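Chair drifts toward the bed when both arms push, what am I doing wrong?
Posted by softstop_sam in Control and Planning

Hi all! I'm writing the pushing skill for our two-armed robot (project name Kusis) and I've been stuck on it since January. Impedance control on both arms, one shared planner, and the base just follows the hands. The chair goes fine for a bit and then yaws left, every single time.

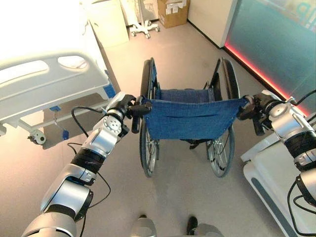

My controller treats the two hands as one virtual bar, with stiffness at 280 N/m on each side. Both grippers are closed on the push handles there, with the bed off to the left, and that bed is what my collision checker starts screaming about. Do I lower the stiffness, or let the arms be different? I also tried it one-handed from the front:
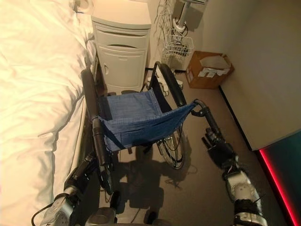

Right hand on the push handle, left arm down by the bed side.

That was worse, and the planner took 479 ms per replan (ugh).

wirnau_dev
Your virtual bar is probably fine. I'd bet on the casters! They trail, so for the first bit of any push the chair goes where they want, and two stiff arms just fight each other over it. Put a yaw term on the bar itself, make it soft, and keep the forward direction stiff. We run 27 on yaw in Flerurwood and never touch it. Also log left and right wrist force separately before you change anything else.

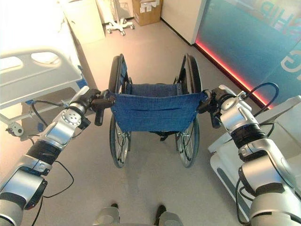
Your other upload, both handles held from behind.

With a grasp like this one I'd re-zero the force sensors after the fingers close, or the squeeze shows up as a push.

kettle_and_cron
had the same thing, turned the gains down, went away. no idea why

softstop_sam
Logged it! Left wrist was reading 238 counts of offset before the chair had moved at all, so re-zeroing comes first. Next up is the wrist camera, because I want handle pose from Hứa and the view is mostly robot.
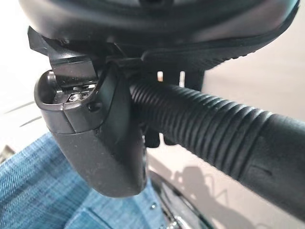
Wrist view: housing, ribbed tube, a bit of blue denim.

wirnau_dev
Mask the housing and the tube with a fixed image, they ride along with the camera. The shadow you'll have to live with, or train on it.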